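Sports Identity Workshop, Drindwood
Notebook entry, June, afternoon session
Kept by Atieno Barasa

1. Purpose of the session

The group met to settle how supporter loyalty is to be measured across the two clubs in the study, Rarel and Nyamweya. Mwajuma Magesa chaired. The draft questionnaire had been circulated beforehand and most comments concerned its length.

2. State of the data

Returned forms now stand at 1,479. Of these, 212 come from people who hold a season ticket at neither ground and follow their club by radio or through relatives. The original plan left this group out. It was agreed to keep them in and to report them separately, as their answers on club colours and songs are fuller than those of the regular ticket holders.

Two of the Rarel batches were entered with the age columns reversed. These have been corrected in the working copy. The master copy is still to be done (AB).

3. Coding of the open answers

The question "What makes this club the same club from one season to the next?" gave the most trouble. Answers naming the ground and answers naming the town had been placed under one code. They are to be separated. Ms Magesa noted that Nyamweya has moved ground within living memory and that its older followers treat the two as quite different matters.

Answers naming a manager or coach remain under a single code for now. A trial recoding of 99 forms will be made before any change is adopted. 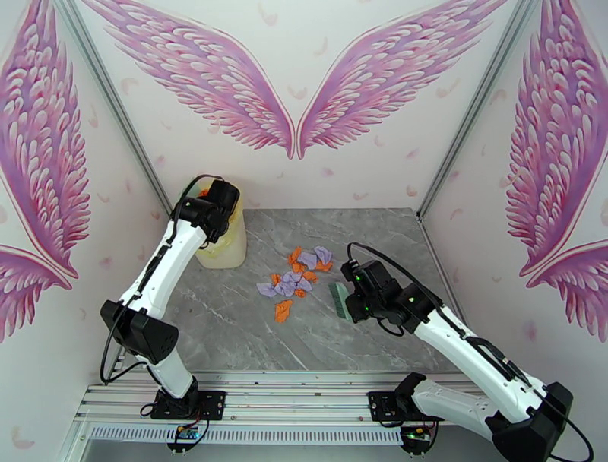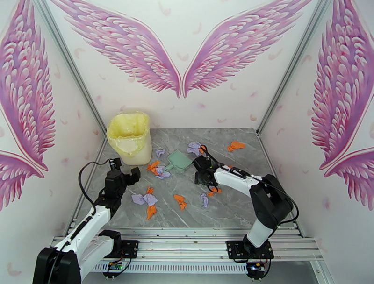

4. Badges and emblems

Flamance has supplied scans of the old match programmes. The Rarel badge changed twice in the period covered, and the second change drew letters of complaint which are printed in full. These should be read alongside the survey answers on badges. No view is taken yet on whether the complaints lasted beyond one season.

5. To be done

Master copy to be corrected before the next count.
Trial recoding: MM and AB to work separately, then compare.
Write to Nyamweya again regarding attendance at Sunday fixtures.
Page 2 of the questionnaire to be reset in larger type.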